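Verstellpropeller Zelto 2 für Sternmotoren

Wer einen alten Sternmotor wieder zum Fliegen bringen will, kennt das: Der Motor ist überholt, das Getriebe läuft, und dann fehlt vorne ein Propeller, der wirklich dazu passt. Genau dafür haben wir bei Dumen den Zelto 2 gebaut, einen am Boden einstellbaren Zweiblattpropeller mit Stahlnabe und geschmiedeten Aluminiumblättern. Wir freuen uns wie die Kinder, dass er seit Januar 2023 im Programm ist!

Die Nabe kommt aus unserer Werkstatt in Mangundap und wird dort in einer Aufspannung gefräst. Das hält die beiden Blattsitze sauber in einer Flucht — wer schon einmal einen schlecht laufenden Propeller auf dem Auswuchtbock hatte, weiß das zu schätzen. Der Einstellbereich umfasst 14 Grad, abgelesen an einer gravierten Skala am Blattfuß. Zum Verstellen werden die Klemmschellen gelöst, beide Blätter auf denselben Wert gedreht und die Schellen mit dem Drehmomentschlüssel wieder angezogen.
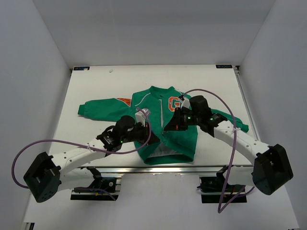

Grüne Jacke mit orangefarbenem „G“ auf der Brust

Die Blätter gibt es in zwei Ausführungen. Die Variante S ist für kurze Plätze gedacht und zieht beim Start wunderbar kräftig an. Die Variante R hat ein schlankeres Profil und ist für den Reiseflug ausgelegt. Beide passen in dieselbe Nabe, man kann also später wechseln, ohne alles neu zu kaufen.

Idris Bevan hat die Variante S an seinem Doppeldecker Zitine montiert und ist damit im April 22 Starts geflogen. Er hatte vorher einen starren Holzpropeller und schrieb uns, die Maschine steige jetzt so, wie er sich das immer vorgestellt habe. Die Einstellung hat er noch zweimal um ein Grad verändert, dann saß alles. Solche Post lesen wir gern, auch mit Ölflecken drauf.

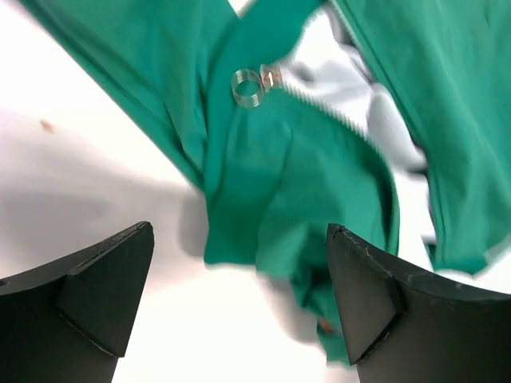 Der grüne Stoff auf weißer Tischplatte

Lieferumfang
Nabe mit Klemmschellen und Sicherungsdraht
2 Blätter, paarweise gewogen
Einstelllehre
Wuchtprotokoll und Montageanleitung

Die Lieferzeit beträgt 10 Wochen ab Freigabe der Zeichnung. Bitte bei der Anfrage Motortyp, Wellenanschluss, Drehrichtung und den verfügbaren Bodenabstand angeben. Die Haube gehört nicht dazu, wir fertigen aber auf Wunsch eine passende Grundplatte — am liebsten nach einem Muster der alten.

Gebrauchte Naben der ersten Zelto-Reihe nehmen wir zur Rissprüfung an. Blätter dazu bitte vorher abbauen und getrennt verpacken.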